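Emballer de la vaisselle dans un sac en papier à anses

Mis à jour le 6/1/20

Un sac en papier à anses torsadées suffit pour transporter quelques pièces de cuisine d'un logement à l'autre, ou pour offrir un petit lot de tasses et de bols. Il faut le préparer correctement et ne pas le remplir au hasard. La méthode qui suit vaut pour un sac de taille moyenne, posé sur la table de la cuisine.

Ce qu'il vous faut

Un sac en papier à fond rectangulaire
Un morceau de carton propre
Du papier de soie ou du papier journal
Deux torchons
Du ruban adhésif en papier

Préparer la table

Laissez une nappe sur la table ou étalez un drap plié en deux. Le tissu amortit les petits chocs et empêche les pièces de glisser. Disposez la vaisselle sur les bords et gardez le milieu libre pour le sac. Retirez ce qui ne part pas, sinon vous finirez par l'emballer aussi.

Ouvrir le sac

Dépliez le sac en passant la main à l'intérieur jusqu'au fond. Appuyez sur le panneau du bas pour l'aplatir, puis repoussez les soufflets des côtés vers l'extérieur. Un sac neuf garde ses plis et a tendance à se refermer. Couchez-le alors sur la table et ouvrez-le en grand avant de le redresser. Rabattez les anses vers l'extérieur, une de chaque côté.

Vérifiez les points de colle des anses. Si l'un d'eux se soulève, collez par-dessus une bande de ruban en papier de 22 cm, à cheval sur le rebord.

Renforcer le fond

Découpez le carton aux dimensions du panneau du bas, moins quelques millimètres de chaque côté. Il doit entrer sans forcer. Posez par-dessus un torchon plié en quatre. Si vous n'avez pas de carton, un set de table rigide fait l'affaire, à condition qu'il ne remonte pas sur les parois.

Peser avant de remplir

Pour un sac ordinaire, je m'arrête à deux paquets de 900 g, un de chaque côté. Pesez chaque paquet une fois emballé, sur la balance de cuisine. Au-delà, prenez un deuxième sac. Les deux paquets doivent être proches en poids, sans quoi le sac penche et une anse travaille plus que l'autre.

Remplir

1. Emballez chaque pièce séparément. Pour une tasse, bourrez d'abord l'intérieur de papier froissé, puis enroulez l'extérieur en insistant sur l'anse.

2. Placez les pièces lourdes en premier, contre le fond.

3. Mettez les assiettes sur la tranche, jamais à plat, avec une feuille pliée entre chacune.

4. Glissez le second torchon au centre, entre les deux paquets.

5. Comblez les vides avec du papier. Secouez très légèrement : si vous entendez un bruit de vaisselle, ajoutez-en.

6. Terminez par les objets légers, cuillères en bois, passoire à thé, sachets.

Les couteaux se transportent à part, lame enroulée dans du carton.

Fermer et porter

Ramenez les deux bords l'un contre l'autre sans plier le haut du sac. Un morceau de ruban au milieu suffit. Prenez les deux anses ensemble et gardez l'autre main sous le fond dans les escaliers. En voiture, calez le sac au sol derrière un siège. Par temps de pluie, mettez-le dans un cabas en toile : le papier humide cède d'abord autour des anses.

Une fois vidé, repliez le sac selon ses plis d'origine et rangez-le à plat avec son carton.

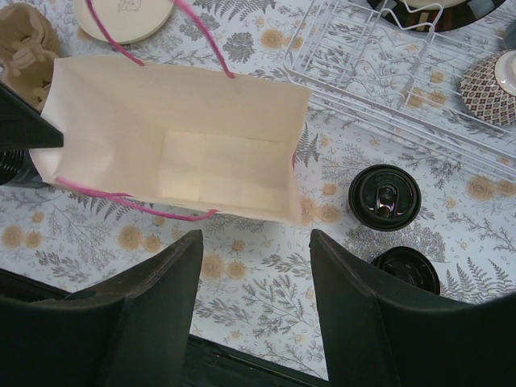 Negin Asadi : Merci pour le carton au fond, je mettais seulement un torchon et le bas finissait toujours par s'arrondir. Pour les verres à pied, par contre, je ne les mettrais pas dans ce genre de sac, même bien emballés. J'en ai cassé deux comme ça en mai. Est-ce que vous les couchez ou est-ce que vous les laissez debout ?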